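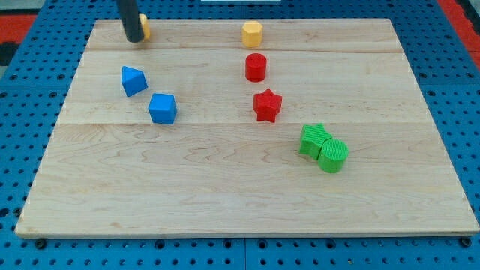
Coloured blocks on the wooden board.

Kullel Residents' Group
Minutes of the meeting held October 13, 2019

Chair: Máté Takács. Apologies were received from the Szekeres household.

1. Previous minutes
Agreed, although item 4 still says the drain was "fixed". Two members asked for that word to be taken out.

2. Parking permits
The chair read out the letter from Terkix, who run the permit scheme. It says 687 permits have been issued and that evening parking has "improved noticeably". No figures came with the claim. Members from the lower end of the street had not noticed any improvement. The chair will ask Terkix what was measured, and when.

3. Quote for the play area
Fevoto have quoted 2562 pounds for new surfacing under the swings. The quote does not say how deep the surfacing would be or whether taking up the old mats is included. It was put to the meeting that the price was good for this week only. Several people had heard that before from other firms. Not accepted. A second quote to be sought and both brought to the November meeting.

4. Street lights
Still out by the bus stop. The council's website lists the repair as complete. Reported again.

5. Newsletter
One member doubted that anyone reads it. Another said she does, but only the bin dates. Left as it is for now, with the bin dates moved to the front page.

6. Any other business
The hall clock is wrong. Meeting closed at 8.50 by the chair's watch.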